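Storkero Hand-Held Gripper: Replacement Finger Pad Kit

Part group: Wear parts
Fits: Storkero hand-held gripper, left or right hand
Status: In stock, ships from Lillorcombe

Replacement finger pads for the Storkero hand-held gripper. Each kit does one gripper. Order two kits if you run a pair.

In the kit
2 black finger pads
2 retaining clips
Cleaning cloth

Change the pads when the inner lining is smooth to the touch or a corner starts to lift. Clean them at the end of each shift with a plain damp wipe. Do not use solvent or silicone spray.
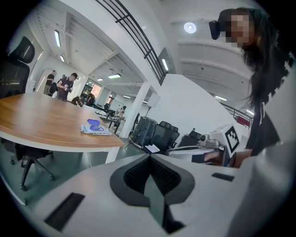 Black V-shaped pad on a white gripper body. The second gripper carries its marker on a raised panel.

Fitting
Switch the gripper off and open the fingers fully. Release the clip, pull the old pad straight out and brush the seat clean. Press the new pad in until it sits flush, then refit the clip. Close the fingers slowly and check that the pads meet evenly. Wipe the marker and camera lens before going back to work.

Allow 9 minutes per gripper. Recalibrate the opening width after every pad change.

Clips are also sold separately in bags of 19.

Page updated 5/19/22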